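About Hodov

Hodov sells storage bins, work tables and table edging to schools, clinics, small workshops and people who have run out of closet space. We started with a single item, a plain bin with rounded corners, and it is still the one we ship most. The catalog now lists 53 products. Most of them come in white or off-white, and replacement parts are stocked for all of them.

Our office and warehouse are in Brarkthorpe, on the Whitlock road. The building used to hold a carpet wholesaler. We have 620 square meters of shelving on the ground floor and two rooms upstairs, one for orders and one for trying out products on tables.

What we make

Bins and boxes. Rounded corners are easier to wipe out than square ones, and they don't catch on sleeves. The larger bins have oval handle openings. Lids are sold separately, as many customers keep their bins on open shelves and never use one.

Tables. The Patari line is our range of plain work tables. Tops are white or gray. We sell them in two heights, and custom lengths take longer.

Edging. Light wood strip, sold by length, for finishing the far side of a table or shelf so that small items don't roll off.
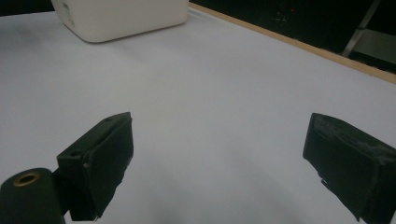

A bin on the table, with wood along the far side.

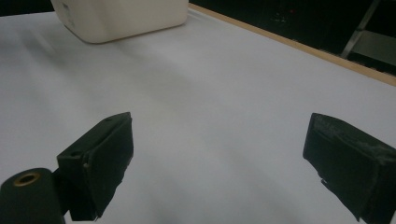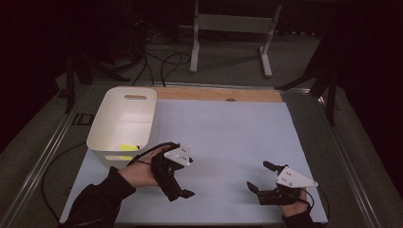

Every new bin spends time on a table before it goes in the catalog. We put things in it, take them out, slide it around and pick it up by the ends. If it tips when it is pulled from one side, it goes back for changes. The current medium bin went back twice, once for the base and once for the rim.

Ordering

Schools and clinics can order on account. Everyone else pays at checkout. Orders placed before noon leave the same day, except for tables, which go out by freight once a week. We send an email when the freight company has a delivery time.

Bins can be returned within 73 days if they are clean. Cut edging can't be returned, so please measure twice. A damaged table should be reported with a picture of the packaging, and we will replace the part or the whole table.

Visiting

The Brarkthorpe counter is open for pickups. Please bring your order number. There is parking behind the building, and the loading door is on the Whitlock side. We close for stocktaking during the first week of October.

Page updated August 2021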